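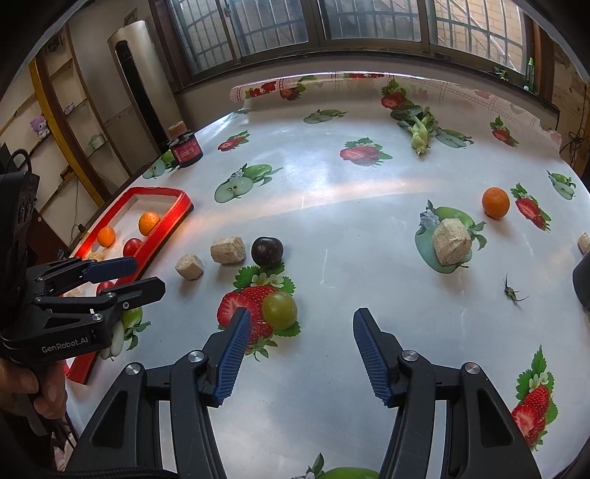 Workshop Notebook, Comics Conservation, Jerkthorpe
23 Feb 2018
Entry by Severyn Boiko

Dmytriv deposit: status of the count

The Dmytriv deposit was received in seven boxes and is listed on the donor's inventory as 719 single issues. The shelf count completed this morning gives 687. The gap is confined to the boxes holding the later run of Captain Marano, and the earlier boxes agree with the inventory line by line. No issue is to be recorded as missing until the bound volumes have been opened and compared. At least one of them contains loose issues laid in behind the rear board, and the donor may have listed these separately.

Colleagues adding to the count should write in pencil on the gray sheet and leave the typed inventory unmarked. It is the donor's own copy and goes back with the signed receipt.

Captain Marano, first costume

The registry has asked for a written opinion on which issue first shows Captain Marano in the blue suit. The printed guide gives the winter special. The deposit includes the monthly issue that precedes it, in which the suit appears on the last story page, in a single panel, with the collar drawn open and the chest badge absent. The cover of the same issue still shows the old brown flying jacket.

My view is that the catalog should give the monthly issue as first appearance and the special as first full appearance, with a note on the badge. The letters page two issues later supports this. A reader complains there that the hero "changed clothes between pages," and the editor answers that the suit was meant to be held back for the special but the pages had already gone to the printer. I have transcribed the exchange in full and placed it in the title folder.

One caution. The copy in the deposit has a replaced cover. The staples are a different width from those in the neighboring issues, and the holes in the cover fold do not line up with the holes in the inner sheets. The inside pages appear sound and continuous. The opinion to the registry should rest on the inside pages only until a second copy can be examined.

Color on the Willano reprints

The Willano reprints of the same stories show the suit as green. This has been described elsewhere as a separate costume. Under the loupe the yellow dots are heavy across the whole page, including the sky and the gutters, and the line work is identical to the original printing. I consider it a printing fault and have entered it as such. The earlier card calling it the "forest suit" has been withdrawn and filed behind the new one.

A request for the publisher's color guides was sent to Willano at the start of February. No reply as yet.

Treatment

Surface cleaning with the soft brush is complete on the first box. Tape removal on the two detached centerfolds has been put off. The adhesive has gone into the paper along almost the full length of the fold, and a small test at the lower corner lifted some of the red. I would like a second opinion before going further. The test spot is marked on the treatment sheet.

Rusted staples have been left in place wherever the paper around them is firm. Where they were removed, they are in labeled envelopes with the issue.

New sleeves are short in the larger size. The winter specials are slightly taller than the monthly issues and should not be pushed into the standard sleeve, even for a short time. They are lying flat between blotters on the upper shelf for now.

Outstanding

Open the bound volumes and compare with the inventory.
Locate a second copy of the monthly issue with its original cover.
Draft the opinion for the registry, with the letters page attached.
Order tall sleeves and blotters.
Ask the donor's family whether any issues were lent out before the boxes were packed.

S.B.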